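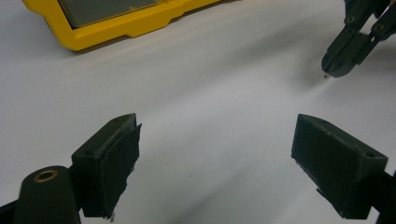
Yolandi Nkosi asked that one point be settled before any others were recorded: the demonstration table was to be treated as a live work area for the full length of the open day, including the minutes between sessions, and the checklist was to be read on that basis. Her request was accepted and applies to every item that follows.

NISTA AUTOMATION HALL
Pre-Opening Safety Checklist – Handling Demonstration, Table 2
Inspection date: Aug 6, 2019
Applies to: visitor open day, all sessions
Ratings used: OK / OK with comment / Action required

Section A. Access and visitor area

A1. Entrance and exit routes clear. OK

A2. Visitor line marked on floor and visible from both doors. OK with comment
Comment: The tape has lifted at the Wanance Room end. Replace before doors open.

A3. Group size limited to 20 persons per session. OK
Comment: Hosts from Bellini have been told to hold late arrivals in the corridor until the next session.

A4. Distance from visitor line to table edge, minimum 200 cm. Action required
Comment: Measured at 173 cm on the window side. The line is to be moved back, and the front bench with it. Do not move the table, as the arms have been set up to its present position.

Section B. Grippers and table

B1. Work surface clean and free of stray items. OK with comment
Comment: A dark speck and a very small piece of material were noted on or close to the white surface. Wipe down before the first session and again at midday.

B2. Finger pads in acceptable condition. Action required
Comment: The pads on the near gripper are ragged and torn along the edges, with small fibers showing. A worn pad may drop a part in front of visitors. Fit a new pair from the spares drawer and enter the change in the log.

B3. Finger blocks and linkages free of cracks. OK with comment
Comment: Gray scuffing at the seam between block and pad, and light wear along one edge. Surface marks only. Check again in September.

B4. Pivot fittings secure. OK
Comment: Checked by hand with power off. No play found.

B5. Two grippers not to close on the same item unless the program calls for it. OK
Comment: The Skondotlow routine brings both arms over the middle of the table. The operator is to keep one hand on the stop control during this part.

B6. Yellow-edged article at the far side of the table seated flat. OK with comment
Comment: It is to stay outside the small-parts area while the routine runs.

Section C. Controls

C1. Emergency stop tested at table and at host desk. OK
Comment: Both stops tested with the arms moving at demonstration speed.

C2. Restart possible only from the operator position. OK

C3. Rest period between sessions, 30 minutes. OK with comment
Comment: Hosts asked whether visitors could come up to the table during this time. They may not – see the opening remark. Questions are to be taken at the host desk.

C4. Operator briefed on loose clothing, badges and lanyards. OK
Comment: Clip-on badges only for staff inside the line.

Section D. Handling by visitors

D1. Visitors permitted to touch sample parts at host desk only. OK

D2. Visitors not to hold or guide the grippers. OK
Comment: Sign posted at child height as well as adult height.

Result: Opening permitted once A4 and B2 have been closed and signed by the floor supervisor. A copy of this list is to be kept at the host desk during all sessions.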